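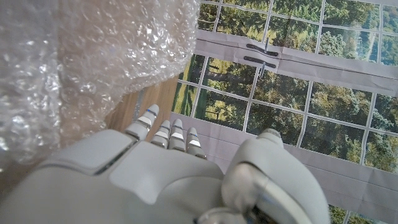
Changes to the wrapping and despatch of loan parcels

Members and borrowing institutions are asked to note that revised arrangements for the wrapping of loan items at the Jostwood store came into effect on 13 May 2008. The arrangements apply to all outgoing parcels, including those sent to the reading room at Mfinanga, and replace the guidance issued last December.

The review was carried out by Ruth Sotelo, Collections Manager, with the assistance of Bakari Rotich of the despatch section. It considered the condition reports returned by borrowers over the winter loan period, during which some 500 parcels left the store. The great majority arrived in good order. In 12 cases, however, the borrower reported damage to the item or to its inner box, and the review found that most of these parcels had been wrapped too tightly at the corners or had been given too little padding at the base.

Under the revised arrangements, each item will first be wrapped in acid-free tissue and then in bubble wrap. The bubbles should face outwards, so that they do not leave marks on painted or varnished surfaces. Two full turns of wrap are required for ceramics and glass, and one for books, boxed papers and textiles. Adhesive tape must be fixed to the wrap only and should be folded over at one end to leave a tab, as several borrowers have told us that they had to use a knife to open their parcels.

Bubble wrap in sound condition may be used again. Sheets which have been returned by borrowers will be opened out on the packing table, checked on both sides and laid flat before being put back into use. Creases are acceptable. Any sheet in which a large number of the bubbles have burst, or which carries old tape or traces of dirt, will be set aside for use as filling between the inner and outer boxes. Borrowers are therefore requested to return wrap with the item wherever possible, loosely folded and placed on top.

The packing list has also been redrawn. Each parcel will contain a printed sheet giving the loan number, a short description of the item, its condition on leaving the store, and the date by which it is due to be returned. The sheet should be checked against the item as soon as the parcel is opened. It should then be signed and kept with the item for the whole of the loan. Where the contents and the sheet do not agree, the item should be left in its wrapping and the store informed on the same day.

Outer boxes will in future be supplied in 3 sizes only. The former long box, used mainly for rolled maps, has been withdrawn. Rolled items will be sent in tubes, which may be ordered from the store when a loan is requested. Institutions holding long boxes from earlier loans are asked to return them empty with their next consignment.

Collections and deliveries

Deliveries to Mfinanga will continue to be made by Gudard, whose contract has been renewed on the existing terms. Requests for loan items must reach the store at least 7 working days before the item is needed. Requests received after this time will be met where staffing allows, but a delivery date cannot be promised. Borrowers who prefer to collect in person should arrange a time in advance and bring a letter of authority from their institution.

Tanveer Tarar has taken over responsibility for the loans register from Mwangi Mwakalinga, who has moved to the Sevness branch as Senior Assistant. Letters concerning current loans, renewals and overdue items should now be addressed to Mr Tarar at Jostwood. Loans agreed before the change remain valid and need not be confirmed again.

Training

A short session on wrapping and unpacking will be offered to staff of borrowing institutions. It will be led by Pendo Kirui and will cover the handling of fragile items, the checking of the packing list and the completion of condition reports. There is no charge. Places are limited, and each institution may send up to two members of staff. Names should be forwarded to the Jostwood office in writing, with a note of the kind of material usually borrowed.

Copies of the revised guidance have been sent to all borrowing institutions. Further copies may be obtained from the store on request. Comments on the new arrangements should be sent to Ms Sotelo, and will be considered when the guidance is next reviewed in December.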